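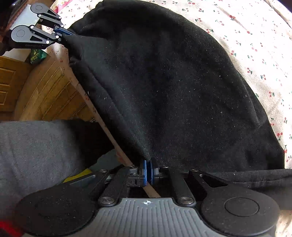 Two hand-held grippers at work on a black fleece cloth.

Home builders should be judged on the dull work

The Ostby workshop group has spent much of this year arguing over what a home-built robot ought to be able to do. Some members favour a showpiece. My view is that a shared workshop should put cloth first, and should say so in its rules for project funding.

Cloth is an unkind test. A block keeps its shape when it is gripped at one corner. A blanket does not, and whatever one hand does will be felt by the other. Ibrahim Okeke has argued at our meetings that a beginner learns more from one stubborn fold than from 300 neatly stacked cubes, and I agree with him. 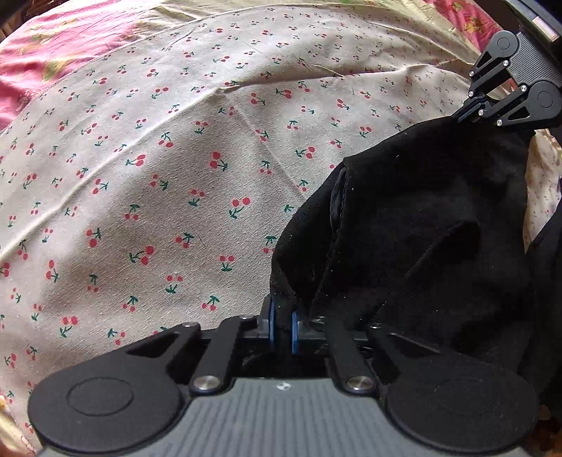
The objection raised by Siobhán Ní Chonaill deserves a proper answer. She holds that soft materials discourage newcomers, who may wait 6 months for a result worth showing. That is a fair concern. It calls for patient supervision and modest targets, and the workshop is able to offer both.

It is also a matter of use. Few households need a machine that can wave. Many would welcome help with the bedding. Members will vote on the funding rules in November, and I would ask them to set aside a fixed share of bench time for work with fabric — even where the early results are poor.

Caoimhe Cullinane
October 1, 2025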